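How to refresh an old wooden shelf with chalk paint

July 11, 2020

Many of us have one shelf at home which is strong but not nice to look at any more. Mine was bought second-hand in Pirkeck, 64 cm wide, and it had a yellow varnish which I never liked. In this guide I explain how I painted it. The work itself is not difficult, but you need two free days, as the paint must dry well.

What you need:
Sandpaper, one medium and one fine
A bucket, warm water and a little washing-up liquid
Wood filler and a small filling knife
Chalk paint (I used Futa in the light sage colour)
A flat brush and a small one for corners
Clear wax and a soft cotton cloth

First, take off the brackets and put the screws in a cup. I lost 2 of them last August and had to drive to Bresturent to find the same kind, so please be more careful than me.

Wash the shelf on both sides and let it dry. Then sand it with the medium paper, always in the direction of the wood. You don't have to remove all the varnish. It is enough when the shine is gone and the surface feels a little rough under your fingers. Fill the holes, wait until the filler is hard, and go over everything once with the fine paper. Wipe off the dust with a damp cloth.
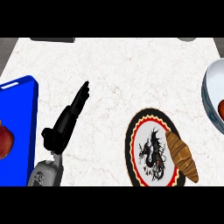

Now stir the paint slowly, right to the bottom of the tin. Put only a little on the brush and begin with the back edge, where mistakes are not seen. The first coat will look bad — mine had stripes everywhere — but don't try to correct it while it is wet. Leave it for 6 hours. After this the second coat goes on much easier, and for most colours two coats are enough.

If the old varnish comes through as brown spots, stop and use a stain blocker before you continue. I had this problem at one knot only.

On the second day rub in the wax with the cotton cloth, a small amount each time, in circles. Wait a quarter of an hour and polish with a clean part of the cloth. Don't put heavy things on the shelf during the first week.

For the wall I kept the old brackets, which are 61 cm apart from outside to outside. I cleaned them and gave them the same paint. Check with a spirit level before you tighten the last screw.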